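Teleop demos in sim: glove or VR controllers for a two-arm kitchen task?

Board: Teaching and Demonstration
Started by alstead_bench

alstead_bench
Posted 2021-06-09

I need a sanity check before I spend the rest of the month on this.

We are collecting demonstrations in simulation for a two-arm counter task. Pick up the bread, put it in the bowl, both hands free to help each other. The hands are multi-fingered, so every demo has to give us wrist pose plus finger joints for both sides. Right now I wear a headset and a pair of tracked gloves, and the sim hands follow mine. The scene randomizes what is on the counter and where it sits.

My trouble is the start of each episode. I hold both hands up in a neutral pose, fingers pointing toward the back of the counter, and a foot pedal starts the recording. From there I reach.

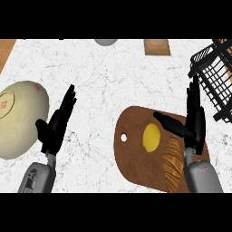 By the time I get to the loaf the right hand has usually drifted off from where I think it is. Not by a lot, but enough that I brush the board or close my fingers on the crust at a bad angle. I recalibrate the gloves every 20 episodes and it still creeps in.

Out of the last 100 episodes I kept 90, but I was generous. Plenty of those have a little fumble in the middle where I miss, back off and go again.

Two things I would like opinions on:

1. Would you drop the gloves and go to VR controllers with a trigger mapped to a canned grasp?
2. Do you keep the episodes with a fumble, or throw them out?

Policy is plain behavior cloning for now. Nothing fancy.

torque_limit
Re: Teleop demos in sim

Controllers. I fought with gloves for a whole winter and switched in February, and I have not gone back. Wrist tracking on a controller is steady. Finger tracking on a glove depends on how your hand sits in it that day, whether you are sweating, whether you had it off for lunch.

For bread in a bowl you do not need 20 finger joints doing their own thing. You need open, closed, and how far between. Map that to the trigger and let the sim interpolate.

Drop the fumbles. The policy will copy them.

mnowak
Re: Teleop demos in sim

I disagree with torque_limit on both counts.

If you are going to reduce the hand to open and closed, why use a multi-fingered hand at all? Put a parallel gripper on it and save yourself the compute. The reason to demonstrate with fingers is that later somebody will ask for the thin stuff. Pick up a slice off a cutting board with a canned power grasp and tell me how it goes. You have to slide a finger under the edge or push it to the side of the board first.

And keep the fumbles, as long as they end in a good grasp. A cloned policy drifts too. If it has never seen what you do after a miss, it will sit there pinching air.

torque_limit
Re: Teleop demos in sim

The task as posted is a loaf. I answered for a loaf.

On fumbles, there is a difference between a clean recovery and five seconds of waving around while the operator works out where his hand is. The second kind teaches hesitation. We trained on a set like that and the arm would stop short of the object and hover. We cut those episodes, trained again, and the hovering went away.

mnowak
Re: Teleop demos in sim

Then cut the waving and keep the recovery. You can trim inside an episode.

clelonero_dev
Re: Teleop demos in sim

Before you change hardware, check where the drift comes from. We had the same complaint on Clelonero and blamed the gloves for weeks. The real cause was the headset origin. Every time the operator sat back or turned the chair, the play space shifted a little relative to the sim base frame. Both hands were off by the same amount, but the operator only noticed it on the hand doing the work.

Easy test: hold both hands still in your start pose and log the wrist poses at the start of every episode. If left and right wander together, it is the frame. If only the right one wanders, it is the glove or the tracker strapped to it.

Fix for us was to re-zero on the pedal press. The start pose becomes the reference and everything after that is relative motion. The operator stops caring where the room is.

alstead_bench
Re: Teleop demos in sim

Thanks. I had not logged the left hand at all because it does so little in this task. It mostly waits near the bowl. I will add that tonight.

torque_limit, for what it's worth we do have the slice on the list for later, so mnowak has a point there. I should have said so in the first post.

SLefevre
Re: Teleop demos in sim

Séverine Lefèvre, I run the operator training at Iston. A few things from the person-in-the-headset side, which tends to get left out of these threads.

Sessions are too long in most labs. I stop people at the half hour. After that the grasps get sloppy and they do not notice, and you end up blaming the calibration. Plot your failures against time in session before you buy anything.

Second, give the left hand a job. If it only waits, the operator forgets it, and it sags or swings into things. We ask people to bring it toward the bowl as the right hand starts back. The demos look more alike from one person to the next and the bowl gets knocked less.

Third, look at the depth. In a headset people judge height over a white counter badly, worse when the surface is busy with veining and the light is flat. We turned on contact shadows for the operator's view only and reaching got better the same day. The recorded camera view stayed as it was.

mnowak
Re: Teleop demos in sim

Do you worry that the operator is then using information the policy does not get?

SLefevre
Re: Teleop demos in sim

A little. The arm still ends up in the right place, and the policy has the joint positions, which the operator does not. I would not give the operator something like an outline around a hidden object. Shadows I am comfortable with.

torque_limit
Re: Teleop demos in sim

I would not be. Same view for both or you are fooling yourself. But I accept it's a matter of degree.

magyar
Re: Teleop demos in sim

Has anybody here tried leading the arms by hand in place of remote control? I know you can't in sim, but we do it on the real pair. Two people, one per arm, push them through the motion with the motors slack. Wrist paths come out smooth. Fingers are the weak part – you can't backdrive all of them at once with your own two hands, so we set the grasp afterward from a slider. Then we replay it in sim with the objects moved around.

It's slow. But the people doing it feel the weight of the thing, and they don't drift.

mnowak
Re: Teleop demos in sim

We did that with one arm. With two, the bodies got in the way of the cameras and we had to replay everything anyway to get usable video.

magyar
Re: Teleop demos in sim

Yes, same. We replay everything.

alstead_bench
Re: Teleop demos in sim

Logged it. Left and right wander together, so clelonero_dev called it. Chair is locked now and the pedal re-zeros both wrists. I ran a short session and the reach to the loaf feels normal again.

Keeping the gloves. I'm going to trim the waving and leave the recoveries in, then train 2 policies, one with the recoveries and one without, and compare. Will post when I have something. Contact shadows are off for now until I decide which of you I agree with.

clelonero_dev
Re: Teleop demos in sim

Good. Check the pedal timing too. Ours fired on release and not on press, and people had already started moving by then.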